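Print this item | E-mail this item

SIM CORNER

Skokden learns to grip, sort of
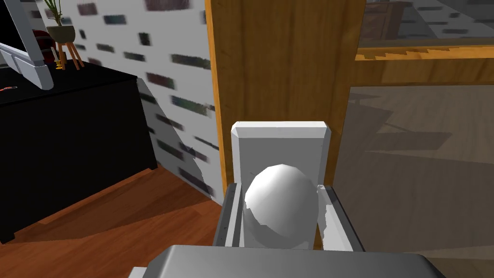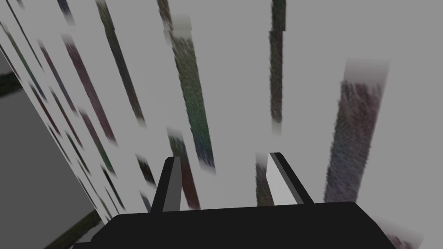
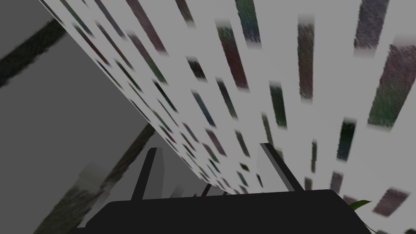 Posted by Hanna Mykhailiuk, 4th December

Skokden, our grasping policy, has now had 2,135 tries in the simulated apartment, all from the wrist view. It managed 1,205. The old Purkura baseline got 246 on the same starts, so we're allowed one small cake.

Smearing the wall textures hurt it less than I'd bet – I owe Lemieux lunch. Real hardware waits until February, when gravity gets a vote.

Contact the Briltance newsletter | © Briltance | Back to top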